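Changes to the Home Appliance Safety Check

Residents of Bramstead and Lindemann Court are advised that the Home Appliance Safety Check will follow a revised schedule this summer. The new arrangements were approved by the Housing Office on 12 June 2019 and apply to all apartments in both buildings, including those currently sublet.

Under the previous system, kitchens were inspected one floor at a time, and many households received little notice. Inspections will now be booked by apartment. Each household will receive a letter offering a choice of morning or afternoon, and the visit should be confirmed by returning the slip at the foot of the letter or by calling at the front desk in Lindemann Court. Households that do not reply within 11 days will be assigned a time.

The inspection covers the range, the range hood, the refrigerator and the outlets above the counter. Inspectors from Cusuteck, the contractor appointed for both buildings, will carry a letter of introduction and will show it at the door. Residents may ask to see it again at any point during the visit. An adult must be present throughout. Pets should be kept in another room.

Before the visit, please clear the counter on either side of the range and remove any items stored in the oven or in the drawer beneath it. Burners should be switched off and allowed to cool for at least one hour. Drip pans may be left in place. Residents who have replaced a burner or a control knob themselves should mention this to the inspector, even where the part appears to be working well.

Several residents have asked whether ranges will be replaced as part of the program. Replacement is considered only when an inspector reports a fault that cannot be repaired in the apartment. In such cases the Housing Office will supply a Lunosell hot plate for use until the new range is installed, normally within seven days. The hot plate remains the property of the Housing Office and should be returned clean, with its cord.

The Office also wishes to remind households of the standing rules on stovetop use. Kettles and pans should not be left unattended on a lit burner. Dish towels, paper bags and mail should be kept off the cooktop at all times, including when the range is off. Extension cords may not be run behind or across a range.
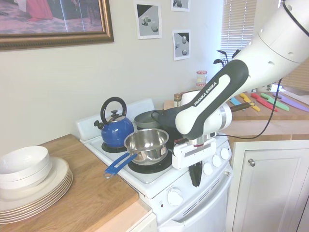
A blue kettle on the rear burner of a white electric stove.

Bramstead apartments will be visited first, beginning with the four garden units, and Lindemann Court will follow. Written results will be mailed to each household. Questions about a result should be sent to the Housing Office in writing within eight days of the date on the report, with the apartment number marked clearly on the envelope.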